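Karam Street Hall Users Group
Minutes of ordinary meeting, January

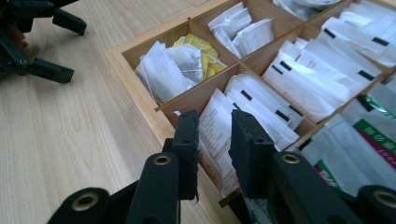
Tea box, divided, with wrapped tea bags.

Meeting opened 7.05 pm. Quorum present. Minutes of the previous meeting were accepted without amendment.

1. Hot water unit
The Stevlow unit in the kitchen tripped its breaker twice in December. The electrician found scale on the element and a worn thermostat seal. Quote to replace both: $463, parts and labour. Replacement of the whole unit was quoted at $1,525 and is not supported at this stage. Moved that the repair proceed. Carried, 2 against.

2. Floor
The Jusine dance class reports lifting boards near the stage steps. Moisture readings are to be taken before any refixing, as the subfloor vents on the south side were found blocked with leaf litter. Vents to be cleared by the end of the month. Sanding and recoating deferred to the winter break.

3. Bookings
The Zosari choir has asked to move its start time from 7.30 pm to 7 pm. Agreed, provided the chairs are stacked by 9.45 pm. Hourly rate for regular users to remain at $25. The casual rate was discussed – no change. Keys are still being left in the meter box and this is to stop.

4. Kitchen supplies
Tea, coffee and sugar to be charged to the general account. Milk remains the responsibility of each group. Fridge to be emptied after every booking.

5. Other business
Car park light on the Karam Street side is out. Reported to council, reference number awaited. Colour of the replacement curtains held over.

Meeting closed 8.20 pm. Next meeting in March, supper room.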